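De : Atelier vannerie de Zitley
À : liste « Brins et éclisses »
Objet : Re: Ma boîte à mouchoirs en rotin sèche et craque, que faire ?

Bonsoir à toutes et à tous,

Je réponds avec un peu de retard (le mois de juin est toujours chargé, entre les récoltes d'osier à surveiller et le marché de Piltham), mais la question m'a tellement parlé que je ne voulais pas la laisser filer. Je remets le passage pour celles et ceux qui auraient effacé le message :

> J'ai hérité d'une boîte à mouchoirs tressée, avec une fente sur le couvercle. Elle a passé des années sur un radiateur et les brins cassent dès que j'y touche. Est-ce que je peux la mouiller pour la réparer, ou est-ce que je vais tout déformer ? Et faut-il la vernir ensuite ? J'ai lu tout et son contraire.

Tout et son contraire, c'est bien ça ! Je vous donne ma façon de faire, qui vaut ce qu'elle vaut, et je compte sur les plus savants d'entre vous pour me corriger.

D'abord, on ne trempe jamais une boîte entière. Un panier brut supporte un bon bain, mais une boîte à couvercle a des angles qui doivent rester d'équerre, et si le fond gonfle plus vite que les côtés, vous passerez la soirée à la remettre en forme avec des serre-joints (je parle d'expérience, hélas). Un linge humide posé dessus une petite heure, et c'est tout. Les coins et les bordures tressées du couvercle sont à surveiller en premier, car les brins y sont le plus pliés.
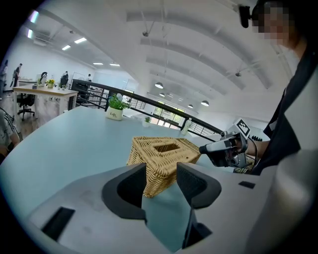 ## Remplacer un brin cassé

Pour le brin lui-même, j'achète ma moelle de rotin chez Abera, en botte, et je la trie moi-même. Le diamètre compte moins qu'on ne le croit, mais la couleur, elle, vous trahira pendant des années : un brin neuf est toujours plus clair. Certains le passent au thé. J'ai essayé le thé, le café et même le brou de noix très dilué, et je reviens toujours au thé, deux passages, séchage à l'ombre.

Coupez l'ancien brin en biais, derrière un montant, jamais au milieu d'une maille. Glissez le neuf à côté de l'ancien sur trois ou quatre montants avant de couper l'excédent. Ne tirez pas ! Le rotin humide s'allonge, puis se resserre en séchant, et une reprise trop tendue fait une vilaine vague dans le tressage.

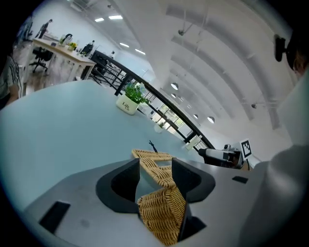 *Le tressage de près, avec la petite plante « Life » sur la table.*

Pour le vernis, je vais me faire des ennemis : je suis contre. Un vernis épais bouche le brin, qui devient cassant, et vous ne pourrez plus jamais l'humidifier comme il faut. Une cire légère me suffit. J'utilise celle de Stonix parce que la droguerie en bas de chez moi n'a que celle-là, et je n'ai pas à m'en plaindre. Une noisette sur un chiffon, on frotte dans le sens des brins, on laisse une nuit et on brosse.

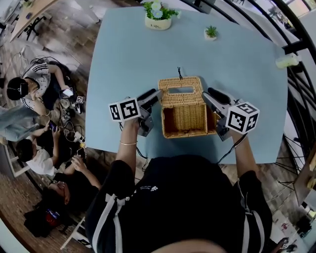
Et puis, par pitié, éloignez la boîte du radiateur. Une étagère de salle de bains lui conviendrait mieux, à condition d'aérer, car le rotin enfermé dans la vapeur finit par piquer de petites taches noires. Quand cela arrive, un peu de vinaigre blanc coupé d'eau sur une brosse à dents souple, et un courant d'air.

Tant que j'y suis, je réponds aussi à la question posée le mois dernier sur les bottes : oui, la commande groupée repart en septembre. La botte de 235 grammes sera de nouveau proposée, et il nous faut environ 2000 grammes au total pour avoir le port gratuit. Écrivez-moi en privé, s'il vous plaît, pas sur la liste, sinon je m'y perds (l'an passé, j'avais noté deux fois la même personne et oublié sa voisine).
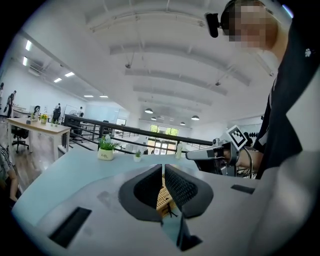
Si votre boîte a encore sa charnière d'origine, regardez aussi comment elle est attachée. Sur les modèles anciens, c'est souvent une simple ligature de rotin fendu, qui s'use bien avant le reste et se refait en dix minutes. Sur les plus récents, on trouve parfois du fil de fer, et là il faut vérifier qu'il n'a pas rouillé, car la rouille tache le brin à cœur et aucun thé du monde ne la rattrapera.

Racontez-nous la suite, cela me ferait vraiment plaisir, et envoyez des photos même si c'est raté !

Bien amicalement à toute la liste,

L'atelier de Zitley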